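Opinion > Local Business > Automation

Go to the open day, and ask to hold something

Last updated: October

14 comments | 52 shares

I have been to a good many open days in my life, mostly for the free coffee, and I will admit that I went to the one at Hartley on Friday expecting to be talked at. I have lived in Fastville long enough to remember when a new machine in town meant a ribbon and a speech. This time there was no ribbon, and Poppy Treloar, who showed our group of 19 through, kept her speech to two minutes and then let us get on with looking, bless her.

What we looked at was grasping. Hartley spends its days teaching machines to pick up the kind of thing you and I pick up without a thought, and the way they do it is by having people do the picking up first, with a gripper held in the hand. Poppy told us they have recorded over 1,000 of these little efforts for one project, which they call Sumen, and that she still finds a slim box standing on its end one of the fussier jobs. I believed her once I had tried it myself (badly, I might add, and with my neighbors watching!).

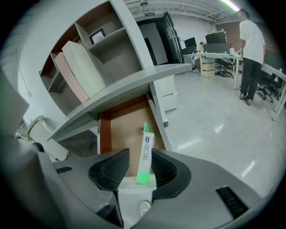
What a small box can teach you

A carton stood upright between two black fingers with mesh pads doesn't sound like much of a show, and my brother-in-law said as much in the car home. I disagree with him. I have read plenty of grand articles about robots taking over this and that, and none of them gave me as clear an idea of where things stand as those few minutes of fumbling did. Squeeze too hard and you worry for the cardboard, too gently and you worry for the floor.

So my plea to other companies is a simple one. Skip the video with the swelling music, and let people come into the ordinary room with the desks and the shelves, and put the tool in their hands. And my plea to everybody else is to go when you're asked, even if you think it's all madness. I plan to be back next year, and I've already told my brother-in-law he's driving.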